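Reading Long Stories in Parts
Handout for Session 8: The Serial and Its Chapters

Welcome back, everyone. I know the last session ran over and we never got to the second half of the reading, so I've folded what we missed into these pages. Please bring them with you on Wednesday, along with your copy of The Salt Ledger, because we'll be turning back and forth between the two quite a bit (and if you've been reading on a phone, do try to borrow a paper copy, as it makes flipping between parts so much easier).

Where we are in the book

By now you should have finished the first two parts of the novel. Part One takes us from the arrival of the ferry at Drernidach up to the night the warehouse is sealed. Part Two goes back a whole generation and follows the Maillard family in Vemmont, long before any of them had heard of the ledger. A good many of you wrote in your reading journals that you felt cheated by this jump. You had just gotten attached to the harbor clerk, and there she went, out of the story for what feels like half the book. I felt exactly the same way the first time through, and I'd like us to hold on to that feeling for a while before we try to explain it away.

The novel first came out in installments, in a small monthly called Istell. Each installment ran to 4000 words, give or take nothing at all – the magazine was strict, and there are places where you can feel the author padding a sentence or chopping one short to hit the mark. When the installments were gathered into a book, very little was changed. The recaps at the start of certain chapters were left in, which is why chapter five tells you all over again who the clerk is and what color her coat was.

What an installment has to do

A chapter in an ordinary novel can end anywhere the writer likes. An installment has a harder job. It has to satisfy a reader who has waited a month for it, and it also has to send that same reader off wanting the next one, and it has to make some kind of sense to a person who picked up the magazine on a train and has never seen the earlier parts. Those wishes pull against each other, and the fun of reading a serial closely is watching how the writer gets out of the tangle from one month to the next.

Take the ending of chapter three. The clerk finds the page with her own father's name on it, closes the book, and goes home to make supper. We get nearly a full page on the supper. There are onions, a pot that needs scrubbing, a neighbor who wants to borrow a chair. Several of you marked this as a slow spot, and on a first reading it is slow! But try reading it again with the closed book in mind. Everything she does in that kitchen is done by a person who isn't thinking about onions. The author never says so. We're left alone with what we know, and the chapter stops while she's still drying her hands.

Compare that with the end of chapter six, where the lamp goes out on the stairs and somebody speaks from the landing. It's a plain old cliffhanger, and a pretty good one. My own view is that the supper is the stronger ending, but I've had students argue very well on the other side, and I'd be happy to be talked out of it.

A word about household scenes

Since the kitchen keeps coming up in your journals, let me say a little more about it. The Salt Ledger has a great many scenes of people washing, stacking, mending and putting away. In Part One they belong mostly to the clerk. In Part Two they belong to the Maillard sisters, and the same objects turn up in both: the blue basin, the pot with the bad lid, the plates that came from Vemmont wrapped in newspaper. If you keep a list as you read, you'll find that the objects tie the two parts together long before the plot does. The lid alone has a whole history. It's dented in the quarrel over the boat, it's used to cover the letters, and in Part One the clerk complains that it never did fit.

I'd like you to choose one such object and follow it through everything we've read so far. Copy down each sentence where it appears, with the page number, and leave your own thoughts out until you have them all. Then read your list aloud, at home, where you can be as dramatic as you please. You may be surprised at how much of a story is sitting there already.
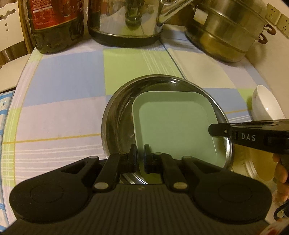

Green plate and round steel pot lid.

Terms to know for this session

Installment: one portion of a longer work, published on its own and meant to be followed by more.

Recap: a passage that reminds the reader of earlier events. Look for the ones that slip in something new while pretending to repeat.

Frame story: a story that holds another story inside it. We'll argue on Wednesday over whether Part One deserves the name.

Carried object: my own term, so please don't hunt for it in the glossary. I mean a thing that passes from one part of a book to another and picks up meaning as it goes.

Questions for your journal

Pick whichever of these you like, and skip the ones that leave you cold.

Why do you think the sisters are never shown together in the same room until the very end of Part Two? Does it matter who is telling us this?

Find a recap that gets a detail wrong, or at least different. Is it a slip by a busy writer, or is the narrator up to something?

If you had been reading Istell month by month, at which chapter would you have given up? At which one would you have written to a friend about it?

Short paper

The first short paper is due at the end of October. It should be 1000 words on your carried object, with quotations, and with the list you made attached at the back. Please don't spend your opening paragraph telling me the plot, as I've read it more times than I'd care to admit. Start with the object. If you get stuck, come and see me before you've written three drafts you hate – I would much sooner look at a messy page of notes and have a chat.

For next time, read the first two chapters of Part Three, and go slowly over the auction.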